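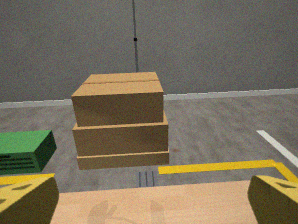 Figure 2. Simulator view from the gripper: stacked cartons ahead, fingers open.

4. Practice run: unstacking cartons

Run this exercise in the Skestano simulator before you give the Wundar arm any real cartons. It also gives you a fair idea of which floor jobs the arm is ready for and which should stay with your staff.

4.1 Before you start

1. Open the Unell scene library and load "Carton Stack, Basic".
2. Set the view to Gripper.
3. Check that both fingers are open and that the stack sits between them on screen.
4. Set the speed limit to 500 mm per second or lower.

Note: The yellow and white floor lines are part of the scene. The arm does not treat them as barriers. Set keep-out zones separately, in section 6.

4.2 Running the exercise

1. Select the top carton as the target.
2. Press Plan. The path is drawn in blue.
3. Look for any point where the path crosses the hanging line over the stack. If it does, press Replan.
4. Press Run and keep a hand on the Stop key.
5. When the carton has been set down, select the next one and repeat.
6. Save the log. Runs that are not saved are deleted when the scene closes.

Caution: Do not copy simulator grip settings straight to the real arm. Simulated cartons do not crush, sag or come untaped. Start at the lowest grip force and work up.

4.3 What to expect

Square, closed cartons of known size are work the arm can do now, at a slow and steady pace. Torn cartons, soft bags and mixed piles are another matter - plan to have a person nearby. Household chores such as folding laundry or clearing a table are not supported in this release.

We suggest some 1,000 simulated picks before the first real shift. Sites using the Zupan controller can queue these overnight.

If the arm misses the same carton 2 times in a row, the run pauses and error E-14 is shown. Clear the error, check the target outline and press Plan again.

Section revised 2022-10-22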